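Clotham recalls finger pads on hand-held grippers after grip fault

For immediate release
18 December 2023

Clotham is asking all customers using its hand-held two-finger gripper to stop using it with glass, with liquids and with anything heavier than an empty plastic bottle until the finger pads have been checked. A fault in one batch of pads can let the pad come away from the finger while an object is being held.

The fault affects 247 grippers supplied since April. Grippers supplied before then have pads from a different batch and can be used as normal.

One person has been hurt. A member of staff at a customer's site in Lumham bruised a foot when a full bottle slipped from the gripper at chest height. First aid was given at the site and the person was back at work the next day. Clotham has also had reports of dropped items from two other customers, with no injuries.

The gripper is held in the hand and used to record everyday jobs such as picking up a book from a table or taking a bottle out of a cupboard. The recordings are then used to train robot arms. The same pads are fitted to the arms themselves, so the fault matters in both places.

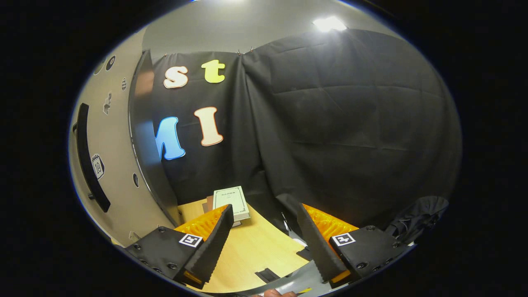 Clotham first heard of the problem from the Lumham site, where staff noticed that a pad had lifted at the tip after a long day of picking. The pad was pushed back into place and work went on. The drop happened the following morning. Clotham accepts that its user guide did not say what to do about a lifted pad, and a new page has been added.

Tests were carried out at the company's workshop in Trollov. Pads from the batch were put through 2000 open and close cycles while holding a weighted bottle. In a sample of 50 pads, 2 came loose before the end of the test. None of the pads from earlier batches did. The cause was found to be the glue, which had been stored in a cold part of the building and did not set fully. The glue store has been moved and its temperature is now logged every day.

Montri Intarasuk, head of product safety at Clotham, said: "We are sorry that someone was hurt using something we made. The pad should have stayed on. We had a check for this, but it was done too soon after gluing to find the weak ones. It is now done a week later, and we pull harder."

Customers are asked to do the following:

Stop using the gripper with glass, liquids or heavy items.
Find the batch code on the underside of the left mounting block. Codes beginning with K are affected.
Press the tip of each pad sideways with a thumb. If it moves at all, take the gripper out of use.
Do not glue the pad back. Household glue can leave a hard edge that makes the grip worse.
Contact Clotham for a free set of pads.
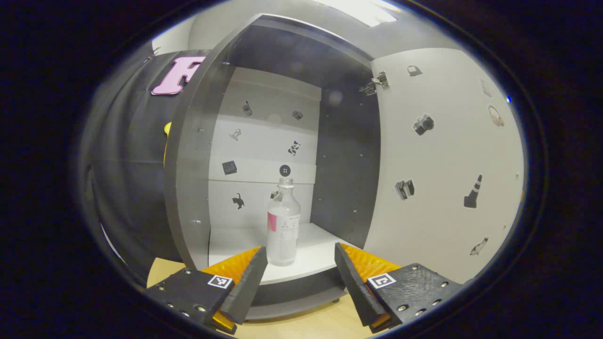
Can I carry on using the gripper while I wait for new pads?
Light, unbreakable things such as empty bottles, soft toys and paperback books are fine as long as both pads pass the thumb test at the start of each session. Keep the work low, over a table or a shelf, and wear closed shoes. If a pad fails the test, stop there and wait for the new set.

Replacement pads are being made by Barbier, which also supplied the earlier batches of pad material. They are fixed with two screws as well as glue. Fitting takes a few minutes with the small screwdriver included in the pack, and customers who would sooner not do it themselves can send the gripper to Trollov with the postage paid by Clotham.

Recordings already made with an affected gripper do not need to be thrown away. Kidus Yimer, who runs customer support, said: "We have been asked this a lot. If the object stayed in the fingers, the recording is good. If it slipped, look at the pads before you blame the person holding the handle, and mark that recording so you can leave it out of the training later on."

Customers with affected arms will be contacted separately and offered a visit. Until then the arms should be run only behind a closed guard, and nobody should reach under the fingers while they are holding something.

Clotham will publish the full test report on its website once the last of the returned pads has been examined.

Notes to editors

Clotham makes hand-held grippers and finger sets for robot arms. Its workshop and test room are in Trollov. Interviews with Montri Intarasuk can be arranged through the press office.

Ends

Last updated: Monday, 16:40

Recent news
Pad check: how to do the thumb test
New user guide for hand-held grippers
Trollov workshop opening hours over the holidays
Clotham and Barbier extend supply agreement

We use cookies to see which pages people read. You can change your choice at any time in Cookie settings.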